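Truvham Label Printer: Set-Up Guide
Section 4. Loading Labels and Printing the First Bin Tag
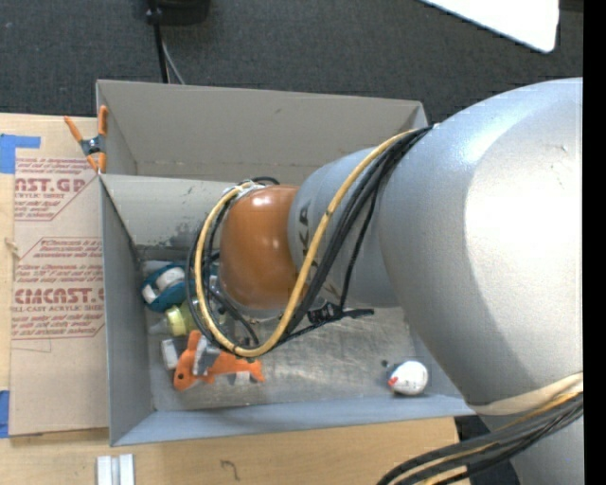

This section picks up after the printer is plugged in and the driver is installed. If you skipped Section 3 because the box says "ready in minutes," go back and do it. The box was written before anyone tried the driver.

You will need the printer, one roll of labels, a dry cloth, and a list of what you plan to label. Write the list first. People who start printing without one end up with three tags for the same shelf.

4.1 Choosing a roll

The printer takes Undia rolls and most plain rolls of the same width. The Undia roll is sold as "permanent yet removable." We doubt it can be both. On smooth plastic it peels off in one piece if you are patient. On cardboard it takes the top layer of paper with it.

A standard roll holds 282 labels. The long roll holds 465 and costs more per label, so check the price before you assume the bigger one is the better deal.

4.2 Loading the roll

1. Turn the printer off at the switch. Sleep mode does not count as off.
2. Press both side tabs and lift the lid.
3. Hold the roll so the labels feed from underneath, printed side up.
4. Slide the roll onto the spindle and push the spindle down until both ends click. One click means one end is loose.
5. Pull the leading edge through the front slot until a full label sticks out.
6. Close the lid and turn the printer on. It will feed one blank label and stop.

Note: If it feeds more than three blanks, the sensor has not found the gap between labels. Open the lid, wipe the clear window next to the spindle with the dry cloth, and repeat from step 4. The help screen will suggest a full reset at this point. Try the cloth first. The reset erases your saved layouts and, in our experience, seldom fixes the feed.

CAUTION: The print head stays hot after a long run. Leave the lid closed for a few minutes before you change rolls.

4.3 Setting up the layout

1. Open the Chan layout editor and choose New, then Bin Tag.
2. Type the contents on the first line. Use the word people really say. If everyone calls them clips, do not print "fasteners, spring type."
3. Type the location code on the second line.
4. Set the text size to 44 for tags that will be read from across an aisle. The "Auto" setting shrinks the text to fit whatever you type, and the result can be too small to read.
5. Leave the barcode box unchecked unless you own a scanner and have used it this year.
6. Click Save As and give the layout a name.

Note: The editor offers 977 icons. Cameron Forsyth went through them for this guide and found four he would use. A printed word is easier to read than a tiny picture of a wrench that could also be a spoon.

4.4 Printing a test tag

1. Print one tag. Ignore the on-screen preview, which shows the margins wider than they come out.
2. Stick the tag on a spare bin of the same material as the ones you mean to label.
3. Leave it overnight.
4. Check the corners. If any have lifted, wash the bin with dish soap, dry it fully, and try again with a fresh tag.

CAUTION: Do not use cooking spray, furniture polish, or the "prep wipes" sold beside the labels. Senga Leckie tested the wipes on our bins at Hetanstead and they left a film that the tags slid off.

4.5 Before you print the rest

Hand the test tag to somebody who was not involved and ask them what belongs in the bin. If they have to think about it, change the wording now. Then print one shelf at a time and stick the tags up before starting the next.

For jams and faded print, see Section 5.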